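Bimanual builds > Faults and fixes
Topic: Right hand clamps down mid-pour, no command sent

palmside_64
Started March 31, 2025

OK, this one is a great fault, and I mean great in the sense that I've lost two evenings to it and loved most of them. Two-arm setup, pouring task: right hand holds the bottle, left hand steadies the glass. Hands are on the Jarex finger controller, arms on the stock one.

What happens: the grasp goes fine, the lift goes fine, and then at some point in the tilt the right hand goes from holding force to full close. No command in the log. The bottle buckles, water shoots out the neck, and I get to mop. The e-stop caught it the second time. The first time I was too slow and it sat there squeezing until the controller faulted out on current.

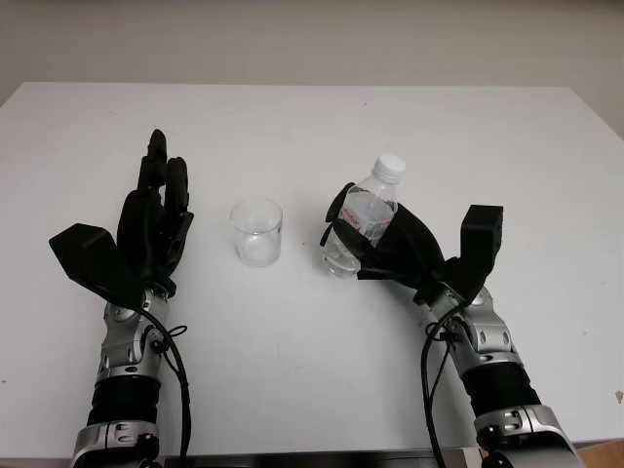
Right hand on the bottle, glass in the middle, left hand standing by.

Log has 3,618 samples for the bad run and the close starts at sample 579. The force reading drops to zero for 2 samples right before it. Anybody seen this on a Jarex? I'd love to hear I'm doing something dumb!

gantrygoose
Zero force for 2 samples and then a full close sounds like slip recovery. It thinks the bottle is falling and grabs. Is it turned on?

palmside_64
It is! Default settings. But the bottle wasn't slipping, I've been through the video a dozen times and it doesn't budge until the squeeze. So why the zero?

Selim Soylu
Cable. Every time. The wrist rolls over for the pour, the sensor line goes tight, the connector lifts a hair and you read zero. Leave a longer loop at the wrist and tie it off further down the forearm. We had the same thing in August with a Grirham hand and chased software for weeks before somebody wiggled the plug.

nocturnal_servo
Going to disagree with Selim. A loose connector gives you garbage, spikes all over the place. Two clean zeros look like a dropped packet that the driver fills with zero when it should hold the last value. I'd bet money on the driver. Also, thin water bottles are a rotten thing to debug on. They give under the fingers, so the force reading is mush to begin with, and if the outside gets wet the grip changes again.

Selim Soylu
Depends on the sensor. Ours was digital, so no spikes, it was either there or it was zero. Swap the cable before you touch the code, it takes ten minutes.

gantrygoose
You could both be right, you know. Cable drops the packet, driver writes the zero.

Štefánia Kuruc
Can I ask the boring question? Where was your free hand when it closed? Full close on those fingers will hurt you, and from the first post it sounds like you were standing within reach. Please turn slip recovery off until you know what this is, and put a current limit on the hand itself. A limit in your own script won't help when the command isn't coming from your script.

palmside_64
Fair, and yes, I was close. I'd been reaching in to reset the glass between runs with the hand still live. Stopped doing that as of tonight. Slip recovery is off and the limit is set in the hand firmware.

I also went back to bare gripping on the two-finger gripper, with no force sensing at all, to see if the bottle itself was the trouble. Full bottle on its side, held across the label.

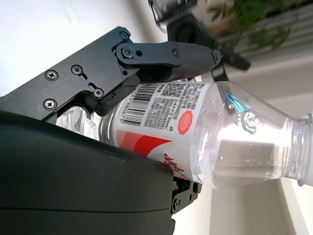
I ran that grip 64 times with the tilt program and had no surprise closes, so I'm happy to let the bottle off the hook. Next up is Selim's cable swap on the hand, then the driver. This is so much more fun than it should be.

nocturnal_servo
That gripper has no force feedback, so it can't show you this fault either way. All it tells you is the tilt program is OK.

palmside_64
Ha, yes, you're right. Still glad to have the tilt program crossed off.

zestel_owner
Different brand, but on my Zestel the driver has a setting called hold-last, and it ships turned off. Look for something like that in the Jarex config before you open the source.

palmside_64
Found it! Called stale_policy on mine, and it was set to zero. So nocturnal_servo gets a point. I'm changing the cable first all the same, with the setting left alone, so I can tell which one did it.

Štefánia Kuruc
Good order to do it in. And be careful with hold-last when you get there. If the sensor really dies, the hand will happily believe the old number forever. You want a timeout that stops the arm.

Selim Soylu
Agree with that. Post the log from the new cable, please, bad or good.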